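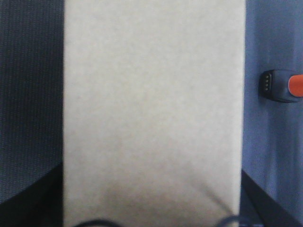

Off-white, with dark navy to the left.

November, 9:40 at night

I have to get this down before I fall asleep, because the geese came in!! I'd been telling everyone it would be this week and then doubting it every single morning, and tonight at dusk they came over the Skanness marsh in one long ragged string after another and I stood on the dike with my mouth open like a kid at a parade.

Got up at five. Oatmeal, two eggs, the big thermos. I wore the green wool socks under the rubber boots and my toes still went numb by seven, so next time it's the liners too. The bus out from Demora was nearly empty and the driver let me off at the pump house, which saved me the long trudge along the road. Frost on all the reeds. A harrier was already working the ditch, tilting and dropping and coming up with nothing, over and over.

Blagoje Atanasov was at the blind ahead of me, of course. He has been watching this marsh for longer than I've lived here and he still gets the same look on his face when the first flock calls. He lent me his spare scope for the day (mine fogs on the inside now, I really do have to send it off) and showed me how to pick out the white-fronts by the bars on the belly. I'd always gone by the face and missed half of them. What a difference! I went through a flock in the stubble twice just for the fun of it.

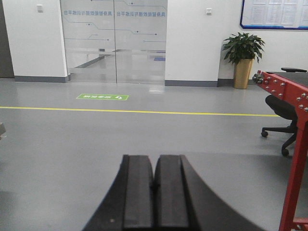

The morning count was 570, nearly all of them feeding on the far side of the canal. We had tea and his wife's poppy seed roll and argued about whether the wind would go around. He said it would by three. I said it wouldn't. It went around at ten past two and he was unbearable for an hour.

Middle of the day was quiet. I walked out to the Killirau sluice and back, looked for the bittern, didn't find the bittern. Lots of snipe though, going up almost from under my boots with that ripping sound. Also a stonechat on the fence wire, very round and cross-looking, and the first redwings I've had this fall. I ate my sandwich sitting on the sluice wall in full sun and took my hat off for maybe five minutes, and it felt like September.

Then at about a quarter past four we heard them. You hear them so long before you see them! A kind of far-off yapping, and then a smudge low in the north, and then the smudge turned into lines. 400 in the first bunch. 300 right behind it. After that we quit trying to keep separate tallies and just clicked. They came in whiffling, flipping half over to spill the air, and landed on the big pool all together in the last orange light, and the noise was so loud I couldn't hear what Blagoje was shouting at me.

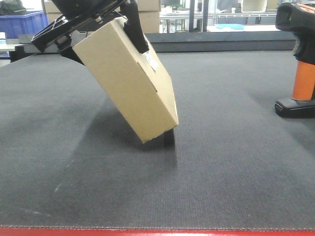
Our total was 3,000 when it got too dark to go on, and he wrote it in the book and underlined it. I could still hear more going over while I waited for the bus. I called Jin from the stop and held the phone up in the air, and she says it sounded like a dog pound, but she wants to come out with me next time, so I'm calling that a win.

Legs sore, nose sunburned, of all things. I owe Blagoje a jar of the plum jam for the wind bet. Boots are stuffed with newspaper by the radiator and the thermos is soaking. Alarm set for five again. I want to see them leave the water.

Recent entries
Fog all day, one wigeon
The bus timetable changed again
Redshanks at the Killirau sluice
Plum jam, second batch
First frost in Demora
Trying to learn duck calls by ear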